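Stocktake

I had been at Mindell for exactly two weeks when Encarnación Calvo handed me the keys and told me the shelf was mine.

I should explain about the shelf. Mindell is a corner shop, the kind that sells string and tinned peaches and one brand of shampoo, and by the till there is a shelf at about knee height that everybody has to walk past. Encarnación calls it the good shelf. Her mother called it that too. Whatever goes on it sells, or that's the theory, and for as long as anyone on our street can remember it had held candles in winter and sun cream in summer and not a single thing else.

"Do something with it," she said, putting her coat on. "I'm going to my sister's until Thursday week. No, the week after. Don't ring unless there's water."

So off she went, in the rain, with her enormous suitcase, and I stood there feeling as if I'd been given a country.

My first idea was tea. I like tea! I also knew a tea person, sort of, because Kanako Morikawa had come in during my first week with a bag full of samples and a card that said Nakura in very small letters. She'd left her number and I'd stuck it to the side of the fridge. I rang her, and she was so pleased that I ended up ordering far more than I meant to. She talked for ages about nettle and lime flower and something that grows only on the north side of walls, and I said yes to everything, because she had the sort of voice you say yes to.

The boxes came in October, on a morning so dark that I had the lights on until lunch. Nicanor Cabello carried them in from the van. He's been delivering to the shop since before I was born and he has opinions.

"Where's the candles?" he said.

"In the back."

"It's October."

"I know it's October, Nicanor."

He looked at the good shelf, and he looked at me, and he took his cap off and put it back on again (he does this at funerals too, I've since found out). Then he went and sat in his van for a bit before he drove away.

I didn't care. I thought the boxes were lovely. I spent the whole of that first afternoon shuffling them about, closer together, further apart, turned a little this way and that, and standing back by the door to see what a customer would see. Leaves, mostly. Leaves and little flowers. I wanted people to stop and feel that they had come across a hedge.

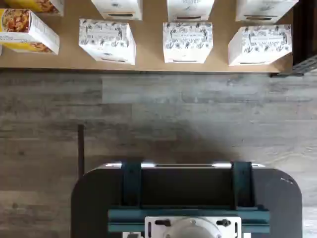 Patricio Barroso was the first one in after I'd finished. He bought a newspaper and a lemon. He walked past the good shelf on his way to the till and again on his way back to the door, and he didn't slow down either time.

"Notice anything different?" I called after him.

He stopped and had a proper think. "You've cut your hair," he said.

I had not cut my hair.

It went on like that for days. People came in for milk and matches and went out with milk and matches. One woman asked me where the candles were, and then another, and by the end of the week I was fetching them out of the back like someone dealing in stolen watches. I drank rather a lot of the tea myself, in the evenings, to be fair to it. The lime flower was nice. The nettle tasted the way a wet garden smells, and I grew fond of it.

Then Remedios Esteban came in out of the rain. She's Encarnación's oldest friend, and they haven't spoken for almost 8 years, over a borrowed cake tin. She never sets foot in Mindell when Encarnación is there. She stood in front of the good shelf with her umbrella dripping on the floor and she didn't say a word for so long that I came out from behind the till.

"Her mother used to draw those," she said. "Leaves like that, all over the order book. All over the walls, once, before they painted."

"I didn't know that."

"No, well. Does she know what you've put here?"

"She said not to ring unless there was water."

Remedios looked down at the puddle under her umbrella, and then she held out her hand for the phone.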